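Unit 6: Earn-outs and deferred payment
Course handout, Business Sales and Acquisitions, Evening Programme

Last week we looked at how a buyer and a seller agree on a headline price. Today we look at what happens when they cannot agree, because the seller believes in next year's orders and the buyer does not.

An earn-out is a part of the price which is paid later, and only if the sold company reaches a target. The target is usually turnover or profit. Sellers often prefer turnover, as the new owner can change the profit quite easily with group charges.

Case A. Evau buys Bodotine, a small maker of pressure sensors. The parties agree that 58 per cent of the price is paid at closing. The rest depends on profit during the next 36 months. Please read the definition of "profit" in the case text before the seminar - it is short, but two words in it are very important. 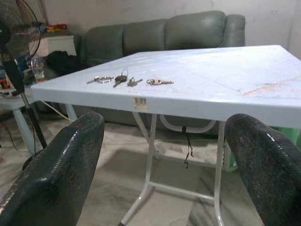

Fig. 2. Folding table with a smooth white top.

Case B. Wusteck sells its calibration business to Addo. Here there is no earn-out, only a deferred payment. The amount is fixed and the buyer must pay it also in a bad year. Students mix up these two things in the exam every year, so please learn the difference well.

Points to check in any earn-out clause:
- who prepares the accounts, and by which rules
- how many days the seller has to object (in Case A it is 21)
- what happens if the buyer sells the company again before the period ends
- whether the seller stays as manager, and what follows if he or she leaves early

The last point has also a tax side. If the payment depends on staying in the job, it can be treated as salary. We will come back to this in Unit 8.

For the seminar: write one page on Case A from the seller's side. Which target would you ask for, and what would you give in return?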